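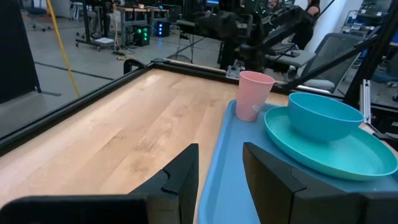

Wrist camera, left arm, cup and bowl still on the tray.

3 min read

August 27, 2023. Shared workshop, two-arm table, tray setting job.

Carried on from where Orla Coughlan left the left arm. The wrist bracket is the second print. The first one cracked at the lower screw in July, so this one has a thicker web and the holes are drilled out by hand afterwards. It adds 51 g with the camera on. I put the new weight into the arm settings and the droop at full reach is better, though I can still see it if I lay a straight edge along the forearm.

Gripper fingers are the stepped ones from the Fahy drawing. Opening speed set to 300 in the Plellus config, closing speed left alone. At the old setting the fingers knocked the rim of the cup before they were clear of it.

Order of work on the tray is plate, bowl, cup, napkin, fork. Plate goes down first because the bowl has to sit on it. I tried the bowl from the side and from above. From above is easier to teach, but the fingers then cover most of what the wrist camera needs, so the approach now comes in at a slant and straightens up over the plate.

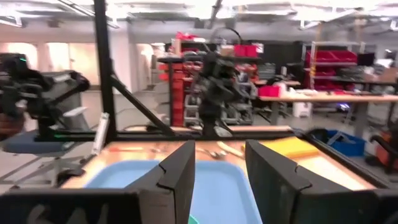
Why run the wrist cameras when there is a fixed one?
The fixed camera loses the fingertips whenever an arm leans over the tray, and the last bit of a grasp is where most of our misses come from.

Cable on the left arm was pulling tight with the wrist turned fully over. Moved the tie back one link and left more slack at the elbow. Nuala Hennessy wants proper cable clips, and I agree, but I would like to know the final route before printing any.

Recalibrated both arms against the table corner. Worst error was 2 mm, on the right arm near the far rail. Clamp bolts nipped up again after that. They had worked slightly loose, and I have put a paint mark across each one so we can tell next time.

The fork is the awkward one. On bare tray the fingers slide over the handle and push it along.

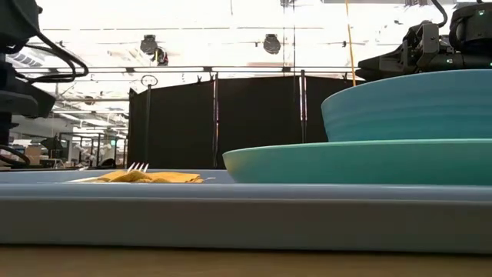 With the napkin under it there is enough give for the tips to get below the handle, so napkin before fork stays as the rule. A flat napkin gives less lift than a bunched one. I have not found a fold that both arms can manage.

Log now holds 226 runs, saved on the Zositz drive under the tray folder. Orla has the list of ones to throw out. Please don't rename anything in there until she has been through it.

To do: softer pads for the finger tips, spare bracket, ask Fotodden about a shorter camera lead. Right arm still clicks at the shoulder on the way up.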